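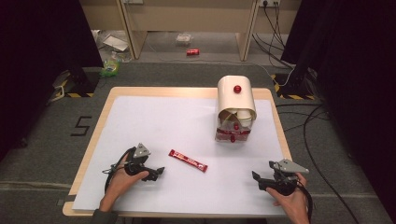 Stustell to play first album in full at Bakwood

Rock band Stustell will perform its debut album from start to finish at the Bakwood Theater in September, with a film crew recording the show for a concert movie.

The band has not played the whole record live before. Four of its songs were dropped from the set after the first tour, and two have never been heard on stage.

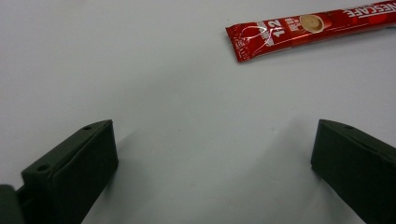 The Sunday night show will open with a short set from Hajji, the folk duo that toured with Stustell last year. Doors open at 6:30 p.m. The theater holds 993 people, and 400 of the seats have been set aside for members of the band's mailing list.
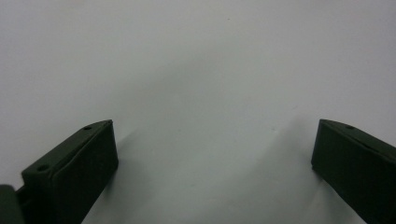
Two dark green gripper fingers against a plain, pale surface.

Dota Films, which is making the movie, plans to mix the concert with home video from the band's early rehearsals. A release date has not been set. The label will also press 1000 copies of the live recording on vinyl. 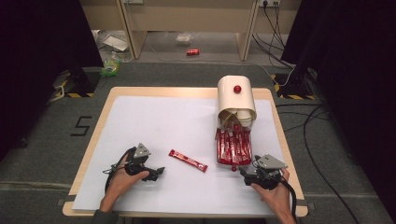

Tickets

General sale starts Friday at 10 a.m. through the theater box office, by phone or in person. There is a limit of four tickets per buyer.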